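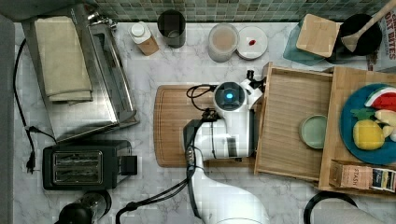 Work in this period concentrated on the drying and surface treatment trials at the Kitville workshop, which make up the larger part of the second-stage grant. The purpose of the trials is to find a finish for locally milled boards that holds up in daily kitchen use and can be applied without a spray booth. The type of product we have in mind is an ordinary one: a large wooden cutting board with a groove carved around its edge, of the kind that spends most of its life on a countertop. The groove is the difficult area, as oil collects there and cures more slowly than on the flat face.

Drying. The kiln at Skornavbridge was recommissioned in February after replacement of the fan motor and both door seals. The first full charge took 23 days to reach target moisture content, against 21 in the plan. The delay came from the lower stack, where the stickers had been set too far apart and airflow was uneven. Spacing has been corrected in the loading sheet. End checking was limited to the outer boards and was trimmed off without loss of usable length.

Finishing. Two oils were compared, the Lodard hardening oil and a plain linseed oil supplied by Kocabaş. Test pieces were coated twice, left to cure on open racks, then put through 400 wash cycles with warm water and a mild detergent. The Lodard pieces kept an even surface on the face but showed raised grain in the groove. The linseed pieces darkened more and needed a further coat, though the groove wore at the same rate as the face. Svend Norðdahl has proposed sanding the groove with a shaped block before the first coat, and a repeat run on that basis has started.

Equipment and spending. The moisture meter was recalibrated and a spare set of probes purchased. Spending on materials is within the approved line. Freight was higher than budgeted - nearly 2 percent of the period total - and will be covered from the unspent travel allocation, as agreed with Tegan Gilchrist.

Open items. Results from the repeat finishing run are needed before the oil can be selected. The second kiln charge is stacked and waiting on a morning start, as the supply to the building is shared and the heaters cannot be brought up while the planer is running. A request to separate the two circuits has been sent to the landlord. The written drying procedure is in draft and will be submitted with the next report.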